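Wrist camera, week whatever

Quick one because the kettle's on and I have to be back in the lab by two.

So the occlusion thing. Last post I said I'd explain what we were doing with the wrist views and then I didn't, sorry. Short version: our policy gets two pictures at every step, one from a fixed camera over the bench and one from the little camera at the wrist. The wrist one is supposed to be the good one. Close up, moves with the hand, sees what the fingers are about to touch. Everyone likes the wrist one.

Except when the hand gets close to something big and flat, and then the wrist one sees big and flat. Most of the picture is a grey panel and the rest is a strip of blown-out white with a bit of colour in a corner. The network still has to say where to move next.

What we'd been doing (what I'd been doing, Zuweira was on leave) was throwing those steps out. Filter on variance, drop anything that looks like a wall. Felt tidy. We had 1,918 episodes after cleanup and I was pretty pleased with myself.

Then the Belesar runs in February went badly and always in the same spot. Arm goes in fine, gets up against the side of something, and sort of dithers. Little back and forth movements. Sometimes it backs right out and starts over. Of course it does, I'd taken away every training step where a person had been in that position and just carried on.

Zuweira Ansah came back, looked at my filter for maybe a minute and said "so you deleted the hard part". Fair.
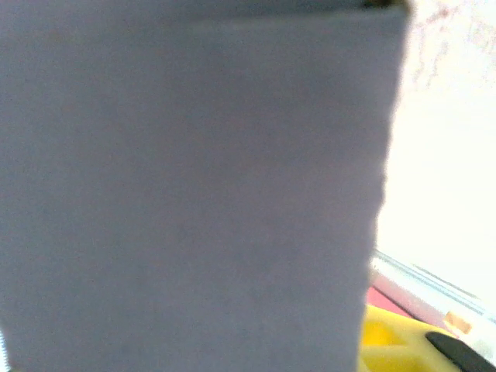

The fix we're trying is boring. Keep all of it, but put a small gate in front of the wrist branch, which learns how much to trust that view at each step. When it's low, the overhead camera and the joint positions carry more of the load. There's also a short memory of the last 75 wrist embeddings, so if the view was useful a moment ago the policy can still lean on that. I tried longer. Longer was worse, I don't know why yet. Might be a bug in my padding.

We don't tell the gate what a bad view is. No labels. I did write a labelling tool one evening and then we never used it, it's still in the Stinoleo repo if anybody wants a very ugly colour picker.

One thing I got wrong and want written down: I assumed the gate would shut off completely on the near-blank views. It doesn't. It drops but it stays open a bit, and when I masked the leftover part by hand the results got worse. My guess is the edges. Even when a surface takes up nearly everything there's usually a line down one side where it stops, and the angle of that line says something about how the hand is tilted. Also any scrap of strong colour past the edge, that's a landmark of sorts. Zuweira thinks it's more about brightness, closer means darker or whatever. We have a bet on. Loser cleans the bench.

Training: first checkpoint at 1,000 steps is garbage, as always, at 2,000 the gate starts to move off its starting value and you can plot it. I've been watching the plot far too much. It dips when the hand goes in, comes back up on the way out, very satisfying wiggle.

Does it work on the robot? Dithering is way down, from watching it. I'm not putting a number up until we've done the proper comparison with the start positions shuffled, because last time I put a number up early and had to go back and edit the post and Ametepe group meeting had a good laugh. The arm does a new annoying thing now where it waits too long before closing. Could be the memory. Could be the gripper controller, that was updated at the same time, my fault, should of changed one thing at once.

Still to do:
Rerun the old filter with the same seed so its a fair fight
Blur test for the brightness bet
Move the logs off my laptop before it dies
Ask Wostdale if we can have the second bench back

If you're doing something similar and you have a variance filter in your data prep, go and look at what it's dropping. Open up a hundred of them and scroll. Mine took ten minutes and I felt sick by the end.

Ok kettle. More when the comparison's done, and I'll put the gate plots up in colour this time, somebody complained.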